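業務日誌 二月

ズィヴィア館 食堂係

本日は午前八時に開錠し、換気の後、食堂の什器点検を開始した。先月末に定めた手順に従い、配膳用品、食器、卓および椅子の順に確認を行った。午前中は来客の予定がなく、作業は支障なく進んだ。

はじめに食器庫を点検した。棚の上段に収めた皿類は、旧館から移した際の包み紙が一部に残っていたため、すべて取り除いて洗浄し、布で拭き上げたうえで元の位置に戻した。台帳上の登録数は264点であり、現物との照合の結果、欠け2点を認めた。いずれも縁の小さな欠けであるが、利用者の口や手に触れるものであることから、使用を停止し、別箱に移した。箱には「使用停止」の札を付し、台帳の備考欄にも記入した。補充については、ウォレント商会の見積りを待って判断することとする。

次に配膳用の盆を確認した。現在の在庫は39枚である。表面の細かな傷は経年によるもので、使用に差し支えはないものと判断した。ただし、裏面に貼付した管理番号の札が剝がれかけているものが見受けられたため、古い糊を落とし、新しい札に貼り替えた。糊の除去には予想以上に時間を要した。ぬるま湯を含ませた布をしばらく当てておく方法が最もよく、へらの使用は表面を傷めるおそれがあるため、今後は控えるべきである。この点は作業要領に追記しておく。

正午を過ぎて、紙ナプキンの納品を受けた。数量は400枚、納品書の記載と相違なし。外箱の角につぶれがあったものの、中身に異状は認められず、そのまま受領した。保管場所は従来どおり食器庫下段とし、古いものから使用するよう、手前に前回分の残りを配置した。

午後は、来月より改める配膳の形について検討を行った。これまで当食堂では、主菜、副菜、汁物をすべて盆に載せて供してきたが、盆の上が手狭であるとの意見がかねてより寄せられていた。ことにイオネスク棟の利用者からは、皿が重なり合って取りにくいとの申し出が複数回あり、先月の連絡帳にも同様の記載が残っている。そこで、取り皿を盆に載せず、盆の右に直接置く形を試みることとし、赤の盆と淡い水色の丸皿を用いて卓上の配置を確かめた。

盆と皿の間隔は、広く取れば隣席の領分に及び、狭く取れば盆を引き寄せる際に皿に触れる。何度か置き直したが、わずかに隙間を残す程度が妥当であると考える。茶色の卓に対し、赤と水色はいずれも見分けやすく、視力の衰えた利用者にとっても皿の所在が分かりやすいであろう。 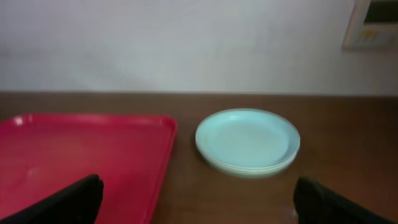 なお、盆の向きについても併せて検討した。縦に置けば隣席との余裕は生まれるが、奥に載せた器に手が届きにくい。横に置くことを基本とし、席の間隔が十分に取れない場合に限り縦置きを認めるのが適当である。箸は従来どおり盆の手前に置き、湯呑みは盆の内に収める。湯呑みを卓に直接置く案も出ていたが、袖が触れて倒れる懸念があるため、今回は見送りたい。

利き手の違いに関する扱いは、なお結論を得ていない。取り皿を右に置く形は、左手で箸を持つ利用者には不便となる可能性がある。座席表に印を付け、該当する席のみ左右を入れ替える方法が考えられるが、配膳の手間が増すことは避けられない。試行期間中に利用者の意見を聞き取り、改めて定めることとする。

午後四時、プルークブリッジ分室より電話があり、余剰の盆を借用したい旨の照会を受けた。当方の在庫は行事の折には不足しがちであるため、即答は避け、来月の行事予定を確認したうえで回答すると伝えた。

その後、卓を拭き、椅子を所定の位置に戻した。窓側の椅子一脚にがたつきがあり、脚のねじを締め直したが、なお完全ではない。明朝、あらためて確認する。午後五時半、火元および戸締まりを点検し、施錠した。

明日の予定。作業要領の追記分の清書、椅子の再点検、分室への回答。布巾の漂白は湯沸かしの都合により午後に行う。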